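Cahier d'atelier, janvier. Suite des notes sur le poste « petits cuirs ».

Repris à 8 h 20. Rosalinda était déjà là et avait sorti les chutes de la peau arrivée de chez Öztürkmen. Quelle belle peau ! Souple sans être molle, grain serré, et une tranche qui se polit presque toute seule. J'en ai coupé un morceau avant même d'enlever mon manteau. Le tannage végétal de Gronthorpe qu'on utilisait à l'automne n'était pas mauvais du tout, mais il marquait au moindre coup d'ongle et la tranche restait pelucheuse après deux passages de gomme.

Objet de la journée : le porte-cartes, troisième patron. Rappel pour ceux qui n'ont pas suivi (Azlan, tu étais à Firholm) : le premier serrait trop, le deuxième bâillait au bout de quelques insertions. Ertuğrul a redessiné le corps en arrondissant davantage les coins, et en reculant un peu la couture par rapport au bord. Sur le papier je n'y croyais pas beaucoup. J'avais tort, et avec plaisir.

Montage : colle en film mince sur trois côtés, pinces, séchage le temps d'un café, puis piquage à la main au point sellier, fil ciré. J'ai repris la griffe la plus fine. Le pas plus court demande de la patience (compter une bonne demi-heure de plus par pièce, pour moi en tout cas), mais le tour est superbe et l'angle passe sans ce petit saut qui m'agaçait tant sur le deuxième patron. Astuce de Tuncay à garder : marquer d'abord les quatre coins, répartir ensuite les points entre eux, quitte à tricher d'un cheveu au milieu des longueurs. Ça ne se voit absolument pas.

Tranches : ponçage au 305 de chez Filtley (leur référence, ne pas chercher un grain 305 ailleurs, il n'existe pas), eau, gomme, lissoir en bois, et on recommence. Je voulais essayer une teinture plus sombre sur le bord. Rosalinda a dit non, elle a bien fait – le cuir brun chaud un peu orangé se suffit très bien.

L'après-midi, essais avec les cartes et les feuilles rigides transparentes. L'idée vient d'Alper : une feuille mince pour accompagner la carte et protéger sa face brillante. Il en a fait découper un lot de 167, de quoi voir venir. Les bords de coupe sont propres, sauf sur les toutes premières, qu'on a mises à part dans le bac du fond.
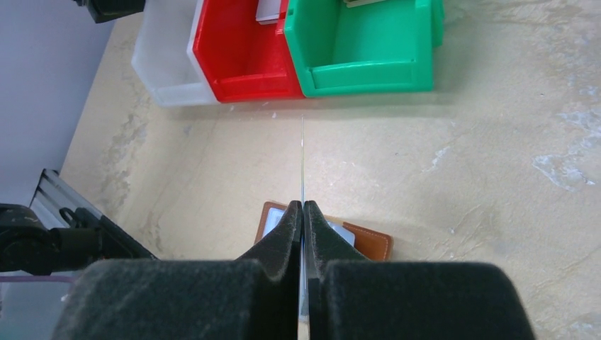 Porte-cartes brun, bord cousu, carte bleutée en place ; la feuille transparente est vue par la tranche, entre les deux pointes garnies de feutre.

Ce qui me réjouit, c'est le contraste : la carte bleu très pâle, presque blanche, contre ce cuir chaud ! On avait prévu des cartes crème au départ et tout se fondait dans la même teinte. Je propose de garder les bleutées pour la suite, y compris pour les pièces d'exposition. Tuncay préférerait un gris, on en reparlera avec les deux côte à côte.

Remarques sur les feuilles : très difficiles à distinguer de profil, on ne repère que le petit reflet sur l'arête. Deux fois j'ai cru en prendre une et j'en avais deux. Les séparer avec un intercalaire de papier, ou au moins les souffler avant de les empiler. Et les tenir par les bords, les traces de doigts ressortent terriblement dès que la lumière est rasante.

Sur la table : le plateau beige moucheté est agréable à l'œil, par contre une feuille transparente posée dessus disparaît complètement. Azlan suggère un sous-main sombre. J'ai retrouvé un carton noir au format, à essayer dès demain. Penser aussi à regarder la tache blanchâtre du côté droit, je ne sais pas si c'est un résidu ou le plateau lui-même. Chiffon doux seulement, pas de solvant avant d'en avoir parlé à Ertuğrul.

Côté stock, il nous reste un peu plus de 80 corps découpés, dont une partie dans l'ancien patron. Ne pas les jeter : retaillés, ils feront de très bons étuis à clés, et Rosalinda a déjà une forme en tête (croquis glissé à la fin de ce cahier, page volante).

À faire :
– refaire le gabarit en métal, le carton commence à s'arrondir aux angles
– commander du fil, même couleur, même lot si possible
– demander à Öztürkmen s'il reste de cette peau !
– essayer une encoche pour le pouce sur 2 pièces, version basse et version haute
– étiqueter les bacs, j'ai encore cherché la gomme pendant dix minutes

Alper passe demain vers 14 h avec les échantillons de carte. Lui montrer le troisième patron en premier.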